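4. 分解ワークの段取りとドライブ着脱

Briritero 学内手引き 作業編(2022年6月15日 改訂)

3章(電源投入、原点復帰)まで終わっている前提。まだの人は戻る。Millier の練習枠は時間が短いので、ここは読みながらではなく一度通して読んでから始めること。4月版を印刷して持っている人は捨ててください。ラッチの手順が変わってます。

4.1 始める前

用意するもの
・練習用のデスクトップ機(黒いタワー、側板は外しておく)
・グレーの治具トレイ(3Dプリント品)
・静電気防止のリストバンド
・プラスドライバ、結束バンド、養生テープ
・記録用紙。ノートPCに直接打ってもよいが、後で用紙に写す
・Soylu が入ったノートPC。充電しながら使う

Soylu は起動に時間がかかる。先に立ち上げておいて、その間に机の上を片付けると早い。接続先のポートは 1650。前の班が変えたまま帰っていることがあるので、つながらないときはまずここを見る。

注意:タワーの電源コードは抜いておく。抜いたあと本体の電源ボタンを長押しして残りの電気を逃がす。ロボットの電源とは別の話なので混同しないように。

注意:リストバンドは手作業のときだけ。アームを動かすときは外す。コードが引っかかる。

役割は操作係と監視係に分ける。監視係は非常停止を手元に置いて、ほかのことをしない。記録も取らない。記録は操作係が動作を止めてから書く。一人しか来ていない日は教示の読み返しと治具の点検だけやって、アームは動かさない。

4.2 ワークを置く

1. アルミの溝付き作業台の上を拭く。ネジや切れた結束バンドが溝に落ちていると本体が傾く。
2. タワーを横倒しに置く。開口が上。本体の前面(黒い面)が手前に来る向き。
3. 本体の角を台のテープ印に合わせる。テープがはがれかけていたら貼り直さず、先に 4.6 の位置合わせをやる。
4. 治具トレイを本体の左に置く。支柱が奥。手で軽く揺すって動かないこと。
5. CPU は治具の四角いくぼみに入れる。向きの印を確認。指で接点側に触らない。
6. ソケットの固定枠は開けたまま。閉じてあるとこの章の座標が使えない。
7. 中のケーブルを手でならす。ドライブの上にかぶさっている束は基板側に寄せる。

置けたらSoylu の「ワーク確認」を押す。緑になるまで待つ。黄色のまま進めた班があったけど、黄色は「前回の値を使っています」の意味なので進めてはだめ。

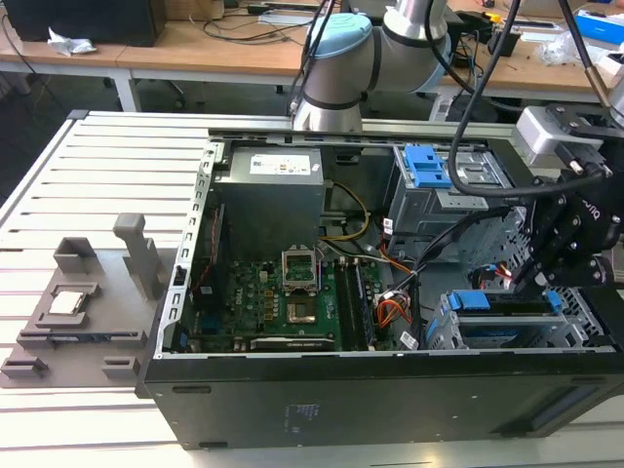 緑になったら、アームを手動低速にして待機位置へ。待機位置はドライブベイの上の「D_HOME」。ここへ来るときアームは奥から手前に向かって伸びてくるので、本体の上に頭や手を出さない。監視係も。

アームから垂れているケーブルがケースの縁やドライブケージの角にかからないか、この時点で見る。かかりそうなら動かす前に止めて、余りを結束しなおす。きつく縛りすぎると手首を回したとき引っ張られるので、指が入るくらいの余裕を残す。

メモ:待機位置でグリッパがワークに近すぎると感じたら、たぶん工具の設定が違う。工具番号は 2。ほかの番号は別のハンド用で、先端の長さが違うまま登録されてます。ここを間違えるとケージに突っ込む。実際に一度やってます(ケージは曲がっただけで済んだ)。

4.3 教示点の確認

練習日ごとに必ずやる。前の日に問題なくても、台を誰かが押しただけでずれる。省略して失敗した場合、その回は記録に残さずやり直し。

1. 速度を 20% に落とす。大会設定のままになっていることが多い。
2. Soylu で教示リスト「DRIVE_OUT」を開く。
3. 「一点送り」に切り替える。連続のままにしない。
4. D_HOME から D_NEAR へ。止まったら目で見る。
5. D_NEAR から D_LATCH へ。ここはゆっくり。監視係は声を出す。「よし」と言うまで操作係は次を押さない。
6. D_LATCH で指先と青いラッチの位置関係を見る。左右のずれは教示点の補正で、高さのずれは工具設定を先に疑う。
7. 補正した値はその場で記録用紙に書く。後で書くと忘れる。
8. D_NEAR に戻って、もう一度 D_LATCH まで。同じ場所に来ればよし。

手首カメラの画像も Soylu の右側の窓に出る。ただし窓が小さいのでダブルクリックで広げる。広げたまま連続運転に入ると表示が遅れるので、確認が済んだら元の大きさに戻すこと。遅れた画像を見て止めるかどうか決めるのは危ない。止める判断は直接目で。

カメラで見るところ
・ラッチが窓の中に入っているか
・指とケージの間にケーブルが入り込んでいないか
・固定枠が開いているか、レバーが途中で戻っていないか
・手が写っていないか。写っていたら動かさない、声をかけて引いてもらう 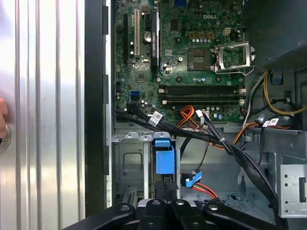 図4-2 ラッチ付近の確認画面。CPUソケットは空、固定枠は開。

青いものが全部ラッチではないので注意。SATA のコネクタにも青いのがある。画像処理の「色で探す」を使うと時々コネクタのほうを拾う。枠が変なところに付いたら「候補を次へ」を押す。押しても直らないときは照明。窓のブラインドを下ろして、部屋の電気をつけてからやり直し。

ラッチをはさむ前に、SATA のデータ線と電源線が抜けているか確認ししておく。線がつながったまま引くとコネクタ側が割れる。抜くのは手作業。今年の Millier の練習課題ではケーブル抜きは人がやってよい扱いなので、無理にロボットでやらない。

ケーブルを手で抜くときの順番
1. Soylu を「一時停止」。
2. アームが止まったことを見てから、監視係が「入ります」と言う。
3. 電源側のコネクタから抜く。線ではなくコネクタの樹脂を持つ。
4. データ側を抜く。爪のあるものは爪を押しながら。
5. 抜いた線は基板側へ折って養生テープで仮止め。テープは部品に直接貼らない。
6. 手を出して「出ました」。操作係が復唱。

復唱なしで再開しないこと。急いでるときほど抜ける。

4.4 ドライブを取り出す

ここから把持が入る。速度はまだ上げない。

1. 記録用紙に開始時刻を書く。
2. グリッパの開き幅が「ドライブ」になっているか確認。「CPU」になっていると閉じすぎのところから始まって、キャディの角に当たる。
3. D_LATCH へ送る。
4. 「ラッチ解除」を実行。指先で押して、少し引く動き。一回で外れなければ「再試行」。
5. 再試行でもだめなら手で外す。そこで教示点をいじり始めない。練習時間がなくなる。
6. D_GRIP へ。キャディの両脇に指が来る。片方だけ触っている状態で閉じるとドライブが回る。
7. 「把持」。閉じきったら Soylu の把持表示が点くのを待つ。
8. 「持ち上げ」。まずケージの縁を越える高さまで。途中で音がしたら即停止。
9. D_CLEAR で一度止める。ぶら下がっている線がないか見る。
10. 問題なければ置き場へ。
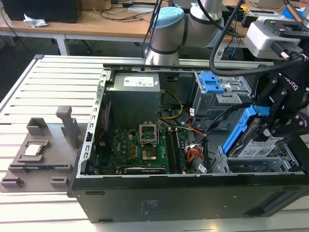 図4-3 青いキャディ付きのハードディスクを把持した状態。

斜めに持っていること自体は異常ではない。この手順では手首を傾けて抜く設定にしてある。ただ、指の中で滑って傾きが変わるのはだめ。D_CLEAR で見た角度を覚えておいて、置き場の手前でもう一度見る。変わっていたら置かずに停止、人が下から受けて開く。

注意:把持中に非常停止を押したあと、そのまま「開く」を押さない。ドライブが基板の上に落ちる。下に手か箱を用意してから。手を出すときは必ず電源ランプの状態を声に出して確認。

注意:ラベルのバーコードは管理に使っているので、はがさない、テープを重ねない。読めなくなったら用紙の備考へ。

置き場は Rilteck の浅い箱。中の敷物がめくれているとキャディが引っかかるので、始める前に押さえて平らに。箱の位置は床の印ではなく台の印に合わせる。床の印は去年のもので、消し忘れ。

4.5 ドライブを戻す

取り出しの逆順、と言いたいところだけど少し違う。挿入は D_CLEAR から D_IN1、D_IN2 の順。D_GRIP には戻らない。

1. 教示リストを「DRIVE_IN」に切り替える。切り替え忘れが一番多い。画面の左上の名前を読み上げる。
2. 箱からキャディを把持。向きはタブが手前。
3. D_CLEAR まで移動して停止。
4. ケージの中に線が落ちていないか見る。落ちていたら 4.3 の手作業の手順で寄せる。
5. D_IN1 へ。ケージの入口の真上。
6. D_IN2 へ。ここから押し込み。抵抗が大きいと自動で止まる。
7. 止まったら一度 D_IN1 に戻す。連続で押し込まない。
8. もう一回やって入らなければ、把持の角度がずれてる。箱に戻して持ち直し。
9. 入ったら「開く」、D_HOME へ退避。
10. ラッチがかかっているか、アームを止めてから指で軽く押して見る。

押し込みの力は変えない。上げれば入るように見えるけど、ケージのほうが逃げているだけのことがある。どうしても変えたい場合は先に用紙に元の値を書く。書いてない変更は次の班が全部元に戻します。

戻しまで終わったら、仮止めのテープをはがしてケーブルを挿す。続けてもう一回分解するなら挿さなくてよい。最後の班は必ず挿して終わる。

4.6 位置合わせ(ずれたときだけ)

テープ印がずれた、台を動かした、誰かがぶつかった、のどれかに当てはまるとき。当てはまらないならやらない。

1. ワークと治具をいったんどける。
2. 合わせピンをグリッパに持たせる。ピンの突き出しは 16 mm。定規で測る。目分量は禁止。
3. 台の隅の基準穴へ一点送り。
4. ピンの先と穴の中心が合うように手動で寄せる。寄せるときはインチング、押しっぱなしにしない。
5. 「基準を保存」。名前は日付にしない。班名にする。
6. ワークと治具を戻し、4.2 からやり直す。

ピンは使ったら小箱へ。これまで二度なくしていて、そのたびに作り直している。

4.7 うまくいかないとき

Soylu がつながらない
ポートの数字を見る。合っていれば LAN ケーブルの爪。爪が折れてるのがまだ混ざってるので、見つけたら赤テープを巻いて別の箱へ。

ワーク確認が黄色のまま
タワーの向きを確認。前後逆に置いても見た目はそれなりに合ってしまう。前面が手前。

把持表示が点かない
開き幅の設定。それか、キャディがラッチから外れきっていない。後者は無理に持ち上げると本体ごと浮く。

本体ごと浮いた
止める。そのまま下ろす。開かない。下ろしてから開く。ワークがずれているはずなので 4.2 の3から。

固定枠が途中で閉じてくる
レバーを奥まで倒しきっていない。手で開けなおす。ソケットの接点には触らない。CPU の着脱は5章なので、ここでは開いてさえいればよい。

画像の色がおかしい
照明。設定をいじる前にブラインド。

動作中に変な音
止めてから探す。動かしながら耳を近づけない。

4.8 片付け

1. アームを D_HOME ではなく「収納」へ。D_HOME だと本体の上に残る。
2. グリッパは開いた状態で終わる。何も持たせない。
3. Soylu で「保存して終了」。「破棄」を押すと補正値が消える。並びが紛らわしいので気をつけて。
4. CPU は治具のくぼみから出して専用ケースへ。入れっぱなしで帰らない。
5. 台の溝の中のネジを拾う。
6. 後ろの机のケーブルは束ねる。作業中に出したゴミも捨てる。
7. 速度設定を練習用の値に戻して、用紙に書く。
8. ロボットの電源を切る。順番は3章の逆。

記録用紙に書く項目:班名、開始と終了、補正した教示点の名前と値、再試行の有無、手で助けたところ、気になったこと。「特になし」だけの用紙は次の人が困るので、せめてどこまで進んだかは書いてください。

CPU の取り付けと固定枠を閉じる手順は5章へ。5章に進む前に教示リストを「CPU_SET」に替えるのを忘れずに。開き幅も。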